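The Table That Catches Everything

When Naomi Urio moved into her apartment in Trurkham, the first thing she bought was a table. She had a mattress on the floor and two borrowed lamps, and she spent most of her furniture money on something to eat at. That was in August. By the end of the year she was using it for nearly everything except meals.

"I ate standing at the counter for weeks," she says. "The table was full."

Most homes have a surface like this. It is usually the one nearest the door or the one with the best light, and things land there because it is the right height and in the way. Keys go down, then the mail, then a bowl that was on its way to another room. After a few days the pile starts to look like part of the furniture.

Mercy Mosoti has worked as a home organizer in Trurkham for seven years and says she is asked about tables more often than closets. People can close a closet. A table sits in the open, and guests have to be seated at it. Her first visit to a client usually starts there, with a cup of coffee and no boxes or labels.

She asks people to leave the table exactly as it is for 21 days and write down what gets added to it and when. Most of them find the same few items going back and forth. One client in Drolonberg learned that almost everything on her dining table came out of her work bag, and all she needed was a shelf by the front door. She had been about to buy a bigger table.

Round tables have their own habits. A rectangular one has ends, and people will push things down to the far end and eat at the other. On a round top there is no far end. Whatever is put down drifts toward the middle, and the middle is hard to reach from a chair, so it stays. Imre Nyitrai, who repairs and refinishes furniture from a shop on Ondieki Street, sees the results in the wood. The rim of a round table wears evenly, he says, and the center is often close to new.

He prefers a pedestal base for small rooms. Four legs limit where the chairs can go, while a single base lets a person pull up a seat anywhere. It also makes the floor easier to vacuum. The thing to check in a store is wobble: lean on the edge with one hand, and if the top dips, keep looking.
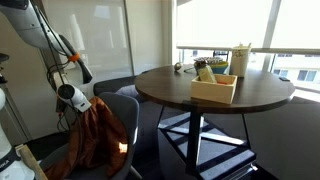
Light matters too, and it cuts both ways. A table by a window gets used more, for reading and homework and sorting bills, and it also takes more sun. Nyitrai tells customers to move whatever stands on a wood top every couple of weeks, or the finish will change color around it. He has had tables come in with the clear outline of a fruit bowl in the center. Some of those marks sand out. On a thin veneer he won't try.

A shade helps, if people remember to pull it. Wax helps less than the label on the can suggests.

Citlali Bautista took the opposite approach from Mosoti's. She lives with her two sons in Flondside, in an apartment where the table is the only large flat surface, and she gave up trying to keep it bare. Instead she put a shallow tray on it. Anything that fits in the tray can stay, and anything that doesn't has to be gone before supper. The bowls live on the table all the time, stacked, because they are used every day and the cabinet is high.

"If I put them away, I'm only going to get them out again," she says. "My mother kept hers in a cabinet with glass doors. I was never allowed to touch them."

The tray is the second she has tried. The first had high sides, and it filled up with batteries, hair ties and school notices until she couldn't see the bottom. With low walls, she can tell at a glance what is in it. It cost her 30 dollars, more than she wanted to pay.

Mosoti has no quarrel with the tray. Her own rule is that a container on a table should be emptied completely once a week, on the same evening, and only the things that were used should go back in. She does hers while the news is on. Pens that don't write are thrown out then and there.

Chairs are a separate problem. A jacket over the back of a chair is harmless on the first day, but a chair holding three jackets can't be sat in, and a table with one working chair soon becomes a desk. Kerubo Magesa, who shares a place with a roommate a few blocks from Bautista, put up a row of hooks to deal with this. The hooks are full and so are the chairs. She has started hanging her coat in the bathroom.

Urio got her table back by inviting people over. She has friends to supper every other week now, and an hour beforehand everything on it gets carried to the bedroom and set on the floor. Some of it is carried back the next morning. The rest has been sitting beside the dresser since before the holidays, and she hasn't gone looking for any of it.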